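Covering a work table with white paper or a mat: worth doing?

Posted 6 Feb 2021 by Susomov

I've got a plain wooden-edged work table in the same room as my computer desk. The top has copped a fair bit over the years: glue, a ring from a hot mug, a long scratch down one side that I keep catching paper on. I use it for sorting parts, cutting card, wrapping things, the odd bit of soldering, and it's the surface I look at whenever I turn my chair away from the screens.

Everyone seems to be telling me to cover it in something white. The claim is that a white surface makes small parts easier to find, makes the room brighter, and saves the timber. I can believe the last one. The first two sound like something said by people who sell mats. One site I read reckoned a white work surface would "transform your focus", at which point I closed the tab.

What I'd like to know before I spend money:

Does plain paper off a roll do the job, or does it go tatty within a week?
Is there any real difference between a cheap white mat and a dear one? The one I was quoted was 40 dollars, and that seems steep for a rectangle.
Does the white bounce light into the monitors? The desk is a couple of steps away and I already have enough glare in the afternoon.
Do I cover the whole top or leave the edge showing?

The table doesn't get moved and I'm not planning to sand it back. I've been told to do that too, and no thanks.

Flastis

I've had paper down on mine since December and I'm not as keen on it as the people who recommended it. It's fine. It does what paper does. Finding a dropped screw is easier than on brown timber, I'll give it that, though a shiny screw on white paper under a bright lamp can vanish nearly as well as a dark one on a dark top. If most of your bits are black or coloured you'll notice the improvement. If they're silver or clear plastic, don't expect much.

On how long it lasts, it depends what you do to it. Sorting and wrapping, mine goes ages. The moment you cut on it you've got a slit, the slit catches things, and then you're pulling up the whole sheet. Put a proper cutting mat on top for the cutting and take it off again afterwards. I don't understand people who cut straight onto the paper and then complain about the paper.

Soldering on paper, please don't. Ceramic tile, silicone pad, whatever you've got.

Fixing it down is where I went wrong the first time. I ran tape along the top of the table, right at the edge, and my forearms peeled it up in no time and left a line of grey gunk on the wood that took metho to shift. Try the metho somewhere hidden first if your table has a finish you care about, as it can dull some of them. Second time round I stopped the paper short of the edge at the back, folded it under at the front and taped it to the underside. That's been good. A thin strip of bare wood along the far side doesn't hurt anything and it gives pencils something to show up against before they roll off.

As for brightening the room: a bit. You'd get more out of cleaning the window.

Kwan

Just buy the mat. Life's too short to be taping paper.

Flellar

I'd question both of those. The mat might be right for you, but "just buy it" is how I ended up with 2 of them in a cupboard.

The first was a thin plastic one that came rolled, and it never lay flat. I tried rolling it backwards, leaving it under books, leaving it in the sun, all the advice. The corners lifted every time the weather cooled down. The second was thicker and had a glossy finish, so it threw the ceiling light straight back at me. Neither was what I'd call dear, so I can't swear a dear one is better, but I'm not convinced the price is what you're looking at. What matters is that it's matte, has a bit of texture to it, and is sold flat. If the shop can't tell you those things, I'd leave it on the shelf.

Check the size too. The mat I wanted was listed at 606 mm deep and my table is shallower than that, and trimming thick mat neatly with a hand knife is harder than the videos make out. Use a steel ruler and go over the line lightly, 4 passes or more. I tried to do it in one and you can see where.

On the glare, I think you're right to ask, but for a slightly different reason. My screens are on a desk past the end of the table, and a matte white top hasn't made any difference to them that I can pick. What does it is the lamp. People put down a white surface, then point the same strong lamp at it they needed for the dark one, and now the table is the brightest thing in the room and the monitors look dim beside it. Turn the lamp down or angle it away from the desk before you blame the mat. A dark interface on the screen will show reflections sooner than a light one will, so do your testing with whatever program you normally have open.

I'd start with paper, the heavier sort if you can get it, and live with it for a month. Leave the edge showing. If you're still happy with a white top after that, go and look at mats in person and take a torch with you to see how much they shine. If it annoys you, you've lost the price of a roll of paper – and you can still wrap presents with it.

One thing I'd add about keeping it clean, which the sellers skip over. White shows everything. Pencil, coffee, the grey smear you get from sliding a metal tin across. On paper you live with it or change the sheet. On a textured mat the smear gets down into the grain, and a wipe with a damp cloth moves it about more than it removes it. A white eraser gets pencil off mine. I haven't found anything that shifts marker, and I've stopped believing the people who say toothpaste. 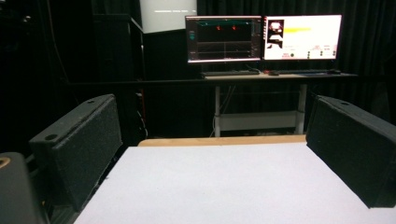 The other thing to sort out is where everything goes that currently sits on the table. Mine only stayed clear once I put a shelf up for the jars, and I'd do that before buying any covering at all.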